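Visibility of Small Residues on a Veined Stone Countertop

Student project report, Surfaces and Interiors course
Lorcan Brophy, Ülle Ramanauskas, Precious Tagle
Submitted 19 October 2026 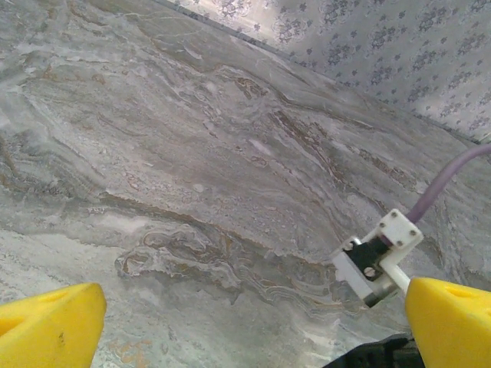
1. Background

A polished stone countertop with heavy veining is harder to inspect than a plain one. Crumbs, dried drops and thin films of grease can be close in color to the pattern and are missed when the surface is wiped. The question came up in the Jõgi teaching kitchen, where users reported that the counter "looked clean" at the end of a session but felt gritty to the hand at the start of the next.

The project measured how often small residues were missed by a person looking at the counter from a normal standing position, and whether the miss rate depended on the part of the stone where the residue lay. A second aim was to write a wiping routine that does not depend on seeing the residue first.

2. The surface

The counter is gray stone with a marbled look. Bands of white, pale silver, taupe and rust-brown run across it on a diagonal. The stone type was not tested. The supplier's paperwork could not be found, and a scratch or acid test on a counter in daily use was ruled out.

For the trials we divided the working area into zones by appearance:

Zone A, striated. Wavy, stacked lines in darker gray and brown.
Zone B, clouded. Smooth and light, milky white over soft gray.
Zone C, looped. Dark brown and tan veins that curl back on themselves, with thin reddish-brown outlines.
Zone D, branched. Brown and rust veining spreading into gray, with fine white threadlike lines nearby.

The wall behind the counter has a light silvery-white covering with a small repeating floral pattern in dark gray-blue. It was not part of the trials, but it affects them. The surface looks slightly glossy, and a person facing the counter has two patterned surfaces in view at once. Several participants said that their eyes went to the wall first.

The boundary between zones is not sharp. Two of us drew the zone lines separately on tracing film and then compared them. Where the lines disagreed, the strip between them was left out of the trials.

3. Materials

Dry residues: bread flour, ground coffee, brown sugar, fine breadcrumbs.
Wet residues, left to dry: milk, black tea, diluted tomato sauce.
Film residue: sunflower oil, applied with a fingertip and spread with a paper strip.
Cloths: Wutora microfiber, one per trial set, machine washed without softener.
Cleaner: Trandow neutral surface cleaner, diluted as the label directs.
Lamp: one hand lamp with a diffuser, used only for the low-angle check.
Tracing film, soft pencil, paper templates, kitchen timer.

Vinegar and lemon juice were left off the list. Both can etch some polished stones, and the type here was unknown.

4. Method

4.1 Placement

Each placement was a single residue set down through a hole in a paper template. The template was lifted straight up to avoid smearing. Positions were taken from a list prepared in advance by Darius Žukauskas, who took no part in the inspections. There were 100 placements in total, split evenly across the zones.

4.2 Inspection

The inspector entered the room after the placements were complete, stood at the front edge of the counter and looked for up to 50 seconds. Touching the stone was not allowed. Leaning to the side was allowed, because people do this without thinking when they clean. Each residue found was marked on a paper copy of the zone map. The recorder did not say whether a mark was correct until the full set was finished.

Room lighting was the fixed ceiling lighting, with the blind closed. The ceiling light reflects off the polish and produces washed-out areas on part of the surface. We considered masking these and decided against it, as they are a normal condition of use.

4.3 Low-angle check

After each inspection the recorder held the hand lamp close to the level of the counter and looked along the beam. Any residue still visible by this method and absent from the inspector's map was logged as a miss.

5. Results

Of the 100 placements, 86 were found by eye from the standing position. All of the missed placements were then located with the hand lamp.

Misses were not spread evenly. Most were in Zone C, and within that zone most were brown sugar, dried tea and ground coffee lying on or next to a dark vein. Zone A was the next worst. In Zone B every dark residue was found, and the misses there were flour and dried milk on the white clouding. Zone D gave mixed results, with breadcrumbs the most often missed.

Oil film behaved differently from the other materials. Where light reflected off the stone, the film was easy to see as a dull patch in the shine. Outside those areas it was often overlooked regardless of vein color.

False marks were also recorded. These were places where the inspector marked a residue and none had been placed. They fell mainly on small natural features of the stone, such as pale spots and rust-orange flecks. One pale spot was marked by every inspector. It was wiped, checked by touch and confirmed to be flush with the surface. Whether it is a mineral inclusion or an old mark in the polish was not determined.

6. Discussion

Color match explains a large part of the result but not the whole of it. Coffee grounds are darker than the veins in Zone C and should stand out, yet they were missed there more often than in Zone A. Our reading is that the curled outlines matter as well. A grain lying on a loop is taken for part of the line. We did not test this directly.

The false marks have a practical cost. A person who rubs a natural fleck several times, decides that it will not come off and moves on may apply the same judgment to a real dried drop beside it. Merike Kļaviņa, who supervised the project, asked whether a photograph of the clean counter kept near the sink would reduce this. We had no time for a second series with a reference photograph.

Fine threadlike lines in the stone look like cracks in places. A fingernail drawn across a sample of them did not catch. This is a rough test and should not be taken as evidence that the stone is sealed.

7. Wiping routine

The routine below was written after the trials and used in the teaching kitchen through the end of the project.

Clear the counter completely before wetting it.
Dry-wipe first, from the back edge to the front, in straight overlapping strips.
Catch the crumbs at the front edge with a tray or the other hand.
Wet-wipe with diluted cleaner in the same strips. Do not follow the direction of the veins.
Leave any dried drop under the wet cloth for 2 minutes, then wipe again.
Buff with a dry cloth.
Pass a clean, dry palm over the looped and striated areas.
Wipe along the line where the counter meets the wall with a folded cloth edge, kept damp and not dripping.

The instruction about vein direction was added when we noticed that people tended to wipe along the diagonal bands, leaving uncovered triangles at the corners of the work area.

8. Limitations

One counter was tested. The inspectors were students familiar with the room, and a new user may do worse. Residues were single and small, and a kitchen after cooking has many at once. The zones were drawn by eye. Daylight was excluded.

The cleaner was not compared with plain water. A Katadden spray product was also available in the kitchen but was not used, as its label did not state whether it was suitable for natural stone.

9. Division of work

Lorcan Brophy: zone maps, report sections 1 to 3.
Ülle Ramanauskas: recording, low-angle checks, report sections 4 and 5.
Precious Tagle: materials, wiping routine, report sections 6 to 8.
Placement list: Darius Žukauskas.

The tracing film originals and the completed zone maps are stored in the course cabinet, second drawer.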